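Since July, the long walk between buildings at the Merkolside site is done by a robot. It follows the concrete paths of the grounds and records their condition for the maintenance team. Before, two workers made this round on foot every morning, with a paper form.

The machine is supplied by Damgaard and uses route software called Prondeo. Merkolside has 19 sections of path to inspect, and some of them fork near the water.
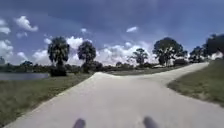

## New tasks for the grounds team

No job was cut, says Ewan Lennox, who leads the grounds team. The two workers now spend their mornings on repairs, and they also review the robot's recordings in the office before lunch. "I was afraid it would mean more time at the screen, and it is so," he says. "But the edges of the paths get fixed the same week. Last year we had 300 notes waiting."
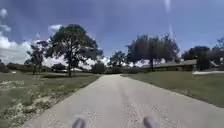 Not all in the team are satisfied. Some miss the walk, and one worker asked to keep one round per month on foot, which the company accepted. Training took longer than planned, as the first manual was written for engineers and had to be made simpler. The workers also want a clear rule about who may stop the machine during a round. Lennox expects to have it in writing before the same system starts at the Clestton site. 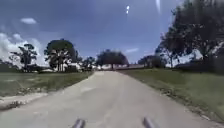
A straight section of the inspection route, with soil and small stones along the right edge.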